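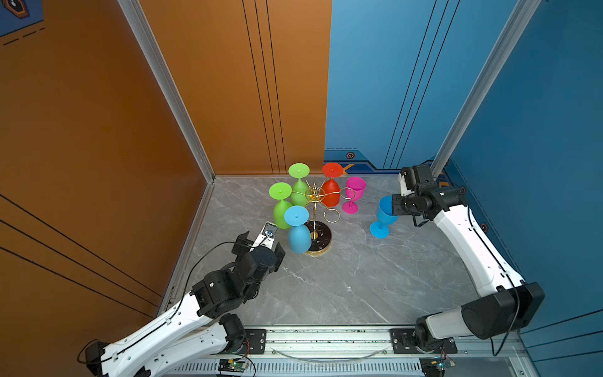 Ticket 653: Goblet rack, colored goblets do not stay level
Status: Closed
Product: Dolum hanging rack, gold wire, round black marble base
Opened by: Janaka Bandara
Handled by: Lamrani customer help

Janaka Bandara, 9:10
Good morning. I have bought the gold rack with the round black base from your Trernbridge shop in March, together with the colored goblets. The goblets hang with the foot up, as they should. My problem is that the whole rack leans to one side when I hang the goblets, and one of the green ones slides to the end of its arm. None is broken until now, but I am afraid for them. I have red, green, light blue and pink. Please tell me if the rack is faulty or if I do something wrong.

Lamrani help, 10:25
Thank you for writing, and sorry for the trouble. Please check the following and write back what you find.
1. Take all goblets off and put the rack on a flat, hard surface. Does the base rock when you press on the gold rim?
2. Hold the base with one hand and turn the center post gently with the other. Does it move?
3. Which arms do you fill first?

Janaka Bandara, 11:43
I did the checks.
1. The base does not rock. I tried it on the kitchen counter and also on the floor tiles.
2. Yes, the post moves. It turns a little to the left and then it stops. I did not notice this before, because with goblets on it I never touched the post.
3. I always start on the left side, it is nearer to the cupboard. So the two green ones go on the left, then red on the right, then light blue in front. Pink usually waits on the counter.

Lamrani help, 12:05
Then the screw under the base is not tight. Please remove all goblets, lay the rack on a folded towel and tighten the screw from below. Use a hand screwdriver and stop when you feel it is firm, as too much force can crack the marble. When you load the rack again, hang one goblet on the left, then one on the right, and continue like this. Push the foot of each goblet fully in, to where the wire is straight. If it rests on the curled end, it can slide.

Janaka Bandara, 15:30
I tightened the screw, it needed 3 full turns. The post does not move any more. I loaded the rack left, right, left, front. It stands straight now. But the second green goblet still hangs lower than the first one. Is this arm bent?

Lamrani help, 16:10
It may be bent a little. Please do not bend it back by hand, the gold finish can open at the curve. We can send you a new set of arms from our Dolturent warehouse, without cost. Delivery takes 5 working days.

Janaka Bandara, 16:43
Yes please, send the arms. Until they come I will keep that green one in the cupboard. The address is the same as on the order.

Lamrani help, 16:50
Arms are ordered. I close the ticket now. If the new arms do not fit, reply to this message and it will open again.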